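Cup handling at Cotdale: Jessie Imrie on two cells and a rewritten rota

February 2026

The cup room at Cotdale used to run on six people a shift. It now runs on four and two robot cells. Jessie Imrie, who has been process lead on the site since before the change, agreed to talk through what was automated, what was left alone, and where she thinks the plan was wrong.

Cotdale prepares vending and canteen stock for Katene, which means paper cups and returned mugs arrive at the same benches. The cups are checked, matched to a mug size and passed on. The work is light and repetitive, and the site's own records showed that most of the wrist complaints came from there.

"We costed a conveyor first," Imrie said. "It was cheaper per unit and useless for mixed stock. An arm with a two-finger gripper can be retaught in an afternoon. A conveyor can't."

The first cell went live in September. Its target was 300 cups an hour, and for the first weeks it did not get near it. Imrie puts this down to grip force. Paper cups collapse under a setting that is perfectly safe for a mug, and the integrator, Jidine, had tuned the cell on mugs.

"The rim is the stiffest part of a paper cup, so you take it there if you can. Our people already knew that. They had been doing it by hand for years and it wasn't written down. We lost a good deal of time finding it out again with a machine."

The settings are now kept per item. Each new cup type gets a trial of 1,000 picks before it is released to the shift, and a second trial of 1,000 if the supplier changes the paper weight. Trials are run by the operators, who sign the sheet. Jidine has remote access but cannot change a released setting without one of them present.

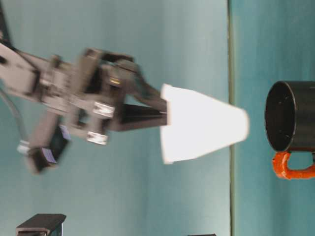 Yurani Pacheco disagreed with part of this account. Speaking separately, she said the trials were sound but that the hours for them had never been added to the rota, so they were done in gaps when the other cell was running well. She said a cell that stops every twenty minutes is harder to work beside than one that stops once and stays stopped, because the operator can't settle to anything else. She would also like the stop count shown on the board next to the pick count.

Imrie did not dispute it. "She's right about the rota. We planned for two states, running and broken. Most of the day is neither. It is running with someone's attention on it, and we had booked that attention at nothing."

From the new year, trial hours have been entered as their own line. Stops are logged by cause, with a short code. The largest group is still nested cups that have not separated before the pick, followed by a cup released at a slight tilt. Dropped mugs are rare, and Imrie says they are treated as a safety matter whatever the number.

Asked about the two posts, she said that one person moved to goods-in and one left for another employer. There were no redundancies. Pay for the four who stayed went up one grade, on the grounds that they now teach positions, clear faults and approve settings. She thinks the grade was fair and the training was not.

"They had two days with the manual and a laptop. The manual is written for people who already program arms. Half of it is about coordinate frames. What they wanted was a page saying which way the gripper turns when you press this."

That page now exists. It was written by the operators and has been copied by the Cikance site, which is due to install the same type of cell. Imrie has advised them to begin with one item only and to leave a manual bench in place beside the cell. Cotdale took its benches out in the first week and had to put one back.

The hourly figure is still below plan. The cell holds roughly 200 an hour on mixed stock and reaches the target only on long runs of a single cup. Imrie no longer reports it as a shortfall. She reports the two rates separately, and the shift schedule is built on the lower one.

Wrist complaints have fallen. Complaints about noise have risen, mainly from the compressor for the second cell, which is to be moved outside when the pipework is approved.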